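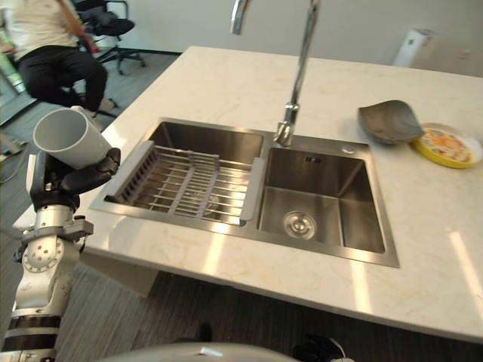

My sink, rack over the left basin, right basin empty with its drain showing. Yellow plate is on the counter to the right.

Ticket subject: Right basin draining slow, rack in the way of everything
Opened by: Fenna Meijer
Product: Kosby double sink with over-basin drying rack
Status: Closed

Hi! So I moved into this apartment in July and the kitchen came with the Kosby double sink, which I love (big basin on the left, smaller one on the right), but the small one has been driving me up the wall. It fills up while I'm rinsing, sits there for ages and then goes down with a gurgle. The rack lives over the big basin because there's nowhere else to put it, so the small one gets all the actual washing up. I've tried a kettle of hot water and a lot of baking soda. Also, is that little round button on the back rim supposed to do something? I've pressed it many times and I have no idea.

Reply from Wayne Bloxham, Kosby support
Hi Fenna, thanks for the photo. A few things to try before we send anyone out. Lift the rack off and run the left basin on its own. Does that one drain fine? Then fill the right one halfway and let it go, and time it. Please also look at the overflow slot near the top of the right basin and tell me if there's gunk in it. On the button, I need to know which drain kit you have. Is there a cable under the sink running to the drain?

Fenna Meijer
OK, did all that last night. Left basin on its own is great, gone before I could put the rack back. Right basin, half full, took 4 minutes and 50 seconds!! Overflow slot had a bit of slimy stuff in it that I got out with an old toothbrush (gross, sorry). Didn't change anything.

And yes, there's a cable! It goes from under the button to the bottom of the right drain. So I guess it's for the plug? But pressing it doesn't move anything that I can see.

Wayne Bloxham
That helps a lot. With the cable there, the button should lift and drop the stopper. My guess is part of the stopper mechanism is stuck inside the drain and catching everything that goes down. Put a bucket under the trap, unscrew the basket from above (turn left, it can be stiff) and see what's in there. If the cable end has come off its clip, push it back on until it clicks.

Fenna Meijer
Wayne, you were right and I'm a little horrified. The basket took me forever to get loose - I ended up using a rubber glove for grip - and under it was a wad of rice, hair (not mine, I've got short hair) and what I think was the corner of a sponge. The cable had slipped off its clip too. Clipped it back on, cleaned the whole thing in the big basin with the rack moved over to the counter, screwed it together again.

Same test, half full: 50 seconds. The button works now and I've been showing it to everyone who comes over.

One leftover thing. The rack slides a bit toward the faucet when I load one side with plates. Do you sell little rubber feet for it?

Wayne Bloxham
Great news! Yes, we do, they come in packs of 4. I'll put one in the mail to you and close this ticket. Write back on the same thread if the basin slows down again.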